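# Gisetia Aula: simulador de carretilla y transpaleta para formación inicial

Equipo de prácticas para centros de formación y almacenes que incorporan personal nuevo. Incluye visor, puesto de conducción, programa y una licencia de instructor.
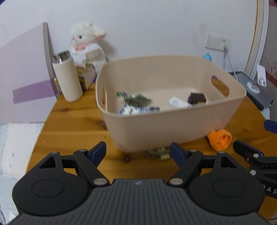
El alumno se sienta en el puesto, se coloca el visor y trabaja en una nave virtual con pasillos, muelles de carga y estanterías de varias alturas. Los mandos son físicos: volante con pomo, pedales y tres palancas para elevación, inclinación y desplazamiento lateral. El programa registra cada maniobra y el instructor la ve en su monitor mientras se realiza.

El simulador no sustituye las horas de práctica con máquina real que exija la normativa de cada país. Se utiliza antes de esas horas, para que el alumno llegue a la carretilla conociendo los mandos y el orden de las comprobaciones.

## Contenido del equipo

- Puesto de conducción Dorby con asiento regulable y base antideslizante
- Volante, dos pedales y bloque de tres palancas
- Visor con cable de 6 metros y dos almohadillas faciales lavables
- Ordenador con el programa Truvutico ya instalado
- Cable de red, regleta y juego de llaves para el montaje
- Manual en español y hoja plastificada de puesta en marcha

El monitor del instructor no está incluido. Sirve cualquiera con entrada HDMI.

## Ejercicios

La biblioteca contiene 50 ejercicios ordenados por dificultad. Los primeros son de inspección previa: horquillas, neumáticos, nivel de batería, bocina, cinturón. Después vienen la marcha sin carga, el giro en pasillo estrecho, la recogida y el depósito de palés a ras de suelo y, por último, el trabajo en altura y la carga de camiones.

Cada ejercicio puede hacerse en modo guiado, con indicaciones en el visor, o en modo evaluación, sin ellas. En evaluación, el programa puntúa los golpes, el exceso de velocidad, la circulación con horquillas elevadas y los tiempos. El instructor puede cambiar el peso de cada criterio desde el menú de ajustes.

También puede introducir incidencias durante el ejercicio, como un peatón que cruza, un palé mal flejado o un derrame en el suelo. El alumno no recibe aviso.

## Datos técnicos

| Característica | Valor |
|---|---|
| Peso del conjunto | 158 kg |
| Largo del puesto | 209 cm |
| Alimentación | Toma doméstica con tierra |
| Conexión a internet | Solo para actualizaciones |
| Idiomas del programa | Español, portugués, inglés |
| Formato de informes | PDF y CSV |

Conviene reservar un metro libre a cada lado del puesto. El suelo debe estar nivelado. El puesto se entrega en dos bultos y pasa por una puerta de paso estándar una vez desmontado el respaldo.

## Versión para transpaleta

El mismo equipo admite el timón Huỳnh, que se monta delante del puesto con cuatro tornillos y permite practicar de pie con transpaleta eléctrica. El timón se vende por separado y activa sus propios ejercicios al conectarlo. No hace falta reiniciar el ordenador, pero sí volver a calibrar la altura del visor.

## Instalación y puesta en marcha

El montaje requiere dos personas y una mañana. Si se contrata la instalación, un técnico monta el equipo, comprueba los mandos y dedica el resto de la jornada a formar a los instructores. Del programa de formación se encarga Tirta Wattimena, y puede adaptarse a los procedimientos internos del almacén si se envían con antelación.

Las sesiones con visor no deberían pasar de veinte minutos seguidos con alumnos que lo usan por primera vez. Si aparece mareo, se detiene el ejercicio y se continúa otro día, empezando por los de inspección.

## Mantenimiento

Limpiar las lentes con paño de microfibra seco. No utilizar alcohol sobre ellas. Las almohadillas se lavan a mano con jabón neutro. Los pedales llevan un tornillo de ajuste en la cara inferior que debe revisarse cada trimestre.

## Garantía y pedidos

Dos años de garantía en el puesto y en el ordenador, uno en el visor. Las almohadillas y los cables se consideran consumibles. La licencia del programa no caduca; las actualizaciones están incluidas durante el primer año y después se contratan aparte.

Los pedidos se tramitan por presupuesto. Indique en la solicitud el número de instructores, si necesita el timón Huỳnh y si el local tiene acceso a pie de calle. En agosto no se realizan instalaciones, aunque sí envíos.

Ficha revisada el miércoles, 7 de abril de 2021.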